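Moving flat, week two

June 2024 and I still can't find the tin opener. Quick post because the kettle's on and I've got a van to return by five.

So. The move. Done, mostly. Weltwood is lovely, quieter than I expected, one decent bakery and a bus that comes when it feels like it. Rent went up 60 a month compared with the old place but there's a proper bath. Worth it. I think.

What I got wrong: boxes. Packed by size instead of by room, like a fool. Every box has a saucepan lid, one shoe and some paperwork in it. Olesia warned me back in January and I nodded and did nothing.
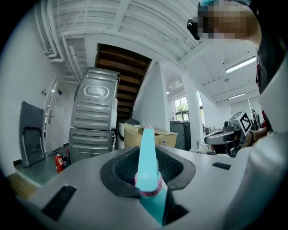 Then the deposit. Old landlord wants to keep 510 of it for "general wear" to the hall carpet, a carpet that was bald when I moved in. I've got the check-in report, signed, says "worn" in his own handwritting. Sent him a copy. Silence so far. Jerome says go straight to the scheme and stop being polite, he got all of his back last year, took ages though.

Also the electric. Took the meter reading on the way out, 1,058, wrote it on my hand, then washed up. Luckily I'd texted it to Olesia as well. Text it to someone! Best tip I have.

Things still to do: council tax, doctor, tell the bank, find out which bin goes out when. The neighbour upstairs (Yupin, very kind, brought soup) said the green one is fortnightly but the leaflet says somthing else. I've gone with the soup lady.

The sofa. Didn't fit up the stairs. Took the legs off, didn't fit. Took the door off, went in, and now the door won't go back on straight. It sort of swings open by itself at night, which is great fun at 3am when you don't know the place yet. Hinges are on the list.
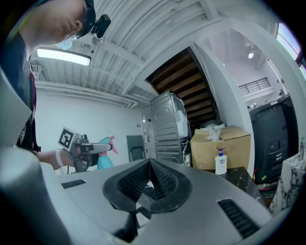
What I'd do differently

Label the boxes on the side, not the top. Measure the stairs. Keep the kettle, mugs, loo roll and phone charger in one bag and don't let go of it. Book the van for two days even if it costs more, I was carrying lamps down in the dark.

Right, van. More when the internet's in, they're saying next week.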